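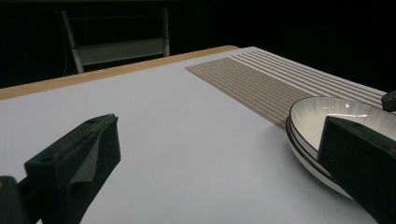 # Why Did Yip Drop the Plate?

Yip is a robot with one long arm, and at the end of the arm it has two fingers. It lives in our workshop, where it learns to set a table and to clear it again. Most days Yip is quite good at this. But in June it dropped a plate, and some time later it dropped another one, and we had to find out why.

I will tell you how we did it. It is a little bit like a detective story, only the detective drinks a lot of tea and looks at the same video many times.

## How a robot learns to hold a plate

You learned to hold a plate when you were very small. Maybe somebody showed you, and maybe you let one fall. Now your hands do it without asking you.

Yip learns by being shown, too. We have a tool called the Drerel. It is a gripper that a person holds in the hand, and it has a camera on it. When I want to teach Yip something, I take the Drerel and do the job myself. I open the fingers, go to the plate, close the fingers on the rim and lift. The camera records everything from close to the fingers, so Yip can study how the plate should look at each moment.

One time of doing the job is called a demonstration. For the plates, we made 1,850 demonstrations. My colleague Chia-jung Hsu did more of them than I did, and her wrist was tired for a week.

After this, a computer program named Wendine looks at all the demonstrations and searches for patterns. If the rim looks like this, go lower. If the rim is between the fingers, close. Nobody types these rules. Wendine finds them from the examples, and then Yip uses what Wendine has found.

## What went wrong

Before a robot works near people, we must test it. We asked Yip to lift plates again and again, 172 times. It dropped 2 of them.

Perhaps you think this is a good result. If you had 172 questions on a test and only two wrong answers, your teacher would be happy! But think about a family that eats dinner every evening. With so many plates to lift, it would not take very long until one is on the floor. And a broken plate has sharp pieces. So for us two was too many.

The first plate fell back on the table and got a chip in its rim. The second one slid away sideways, went over the edge and broke. No one was hurt, because we have a rule: when Yip is moving, people stand behind the yellow line.

There is also a big red button on the wall. Chia-jung pushed it right after the second plate fell, and Yip stopped. The button cuts the power to the motors. It does not ask the computer for permission, and this is important. If the computer is the thing that has a problem, you do not want to wait for its answer.

## Looking for clues

When something breaks, it is easy to say "stupid robot" and sweep the floor. We did sweep the floor. But then we wrote down everything we could remember, while it was still fresh:

- Which plate was it?
- Where on the table was it?
- Were the fingers open or closed?
- What time was it, and was the lamp on?

The last question looked silly to me. Later I was very glad that Chia-jung had written it.

First we thought that the fingers were slippery. We cleaned them and tried again, and it made no difference. Then we thought that the motor was weak, so we measured how strongly the fingers could press. The motor was fine.

After that we watched the videos from Yip's camera, very slowly. In both bad tries we found the same thing. The fingers closed too early. They were still above the plate when they came together, and so they did not hold the rim between them. They only pushed on it from the top.
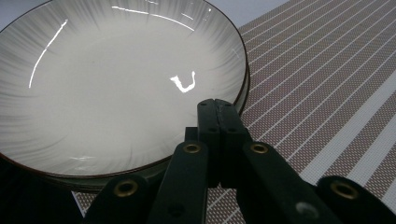 Try it yourself, with a plastic plate please. Put it on the table, press your thumb and your first finger together, and push down on the rim. The other side of the plate jumps up a little. You cannot lift it at all, and if you push harder, it slides away from you. For a good hold, your thumb must be on one side of the rim and your finger on the other side before you squeeze.

So now we knew *what* Yip did. We still did not know *why*.

## The shiny line

Our plates have a dark brown rim, and the inside is pale and glossy. Glossy means that it shines. When there is a lamp above the table, its light bounces off the plate and makes bright spots and thin bright lines.

Your eyes see these lines also, but you do not worry about them. You have met a lot of shiny things in your life, and you know that a bright line on a plate is only light. If you move your head, the bright line moves too. The real rim stays where it is.

Yip did not know this well enough. In both bad tries, a long bright line was close to the real rim. Wendine mixed up the two lines, and it decided that the rim was already between the fingers. Then it told Yip to close.

And why did it happen only two times? Here the question about the lamp helped us. Both plates fell after four o'clock in the afternoon, when we had turned on the lamp over the table. Almost all of our demonstrations were made in the morning with the lamp off. Yip had practiced a lot, but it had practiced nearly always in the same light.

It is a bit like learning to ride a bicycle only on a dry road. You may ride very well, and then one day it rains.

## What we changed

We made new demonstrations with the lamp on, with the lamp off, and with the lamp moved to the other side of the table. Sometimes we used a single plate and sometimes a stack. We also used plates on the striped mat, because stripes are lines too, and we wanted Yip to see many lines that are not rims.

Then we gave Yip a new habit. After it closes its fingers, it must check how far they have closed. If there is a rim between them, they cannot close completely. If they touch each other, Yip has caught only air! In this case it must not lift. It opens the fingers, goes back up and looks again.

I like this second change best – it does not need the camera to be right. Even if the picture fools Yip, the fingers can still notice the mistake. Engineers often do this in machines that must be safe. They use two different ways to check one thing.

Yip is slower now. Sometimes it goes up and down over the same plate three times, and visitors get impatient. We don't mind.

## Can a robot be naughty?

A girl asked me this when her class came to see us. It is a good question. Yip did not want to break the plate, and it also did not try to be careful. It has no wish about plates. It followed the patterns that Wendine had found, and these came from demonstrations that people had made. So when a robot makes a mistake, the people who built and taught it must go and look for the reason.

## Words to know

**Gripper:** the "hand" of a robot. Yip's gripper has two fingers.

**Demonstration:** one recording of a person doing a job, so that a robot can learn from it.

**Glare:** strong light that bounces off something shiny and makes it hard to see.

**Fault:** something in a machine that does not work as it should.

**Emergency stop:** the red button. If you visit a place with robots, ask where it is before you ask anything else.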